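Most of Friday went into the bench. The top is slotted aluminum, 1465 mm on the long side, and the slots have turned out more useful than the surface. Anything with a T-nut stays where I put it. Everything else migrates.

The cutting mat lives on the left and takes whatever would scratch or roll: bottles, the pink plastic container, small parts. I bought the mat from Tundby for 60 and have replaced it once.

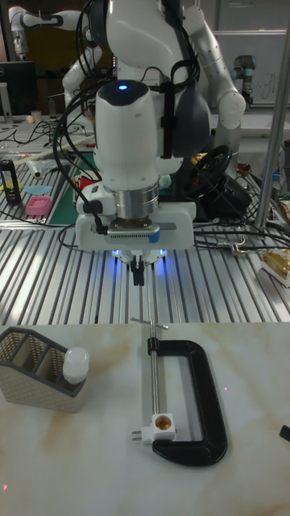

## Cables

Cables are the remaining problem. The ones by the steering wheel still need to be sorted by length, and I keep losing small metal clips among them. Plan for next week:

- Label both ends before moving anything.
- Coil anything over 79 cm and strap it.
- Run the rest along the back slot, with a Drulline clip every fourth hole.
- Move the white rod to the wall rack.

Everett Mercado suggested a tray under the bench. I measured 487 mm of clearance, enough for the shallow Hutchins model but not the deep one. The order goes in when the April budget opens. The whiteboard needs a proper wipe too.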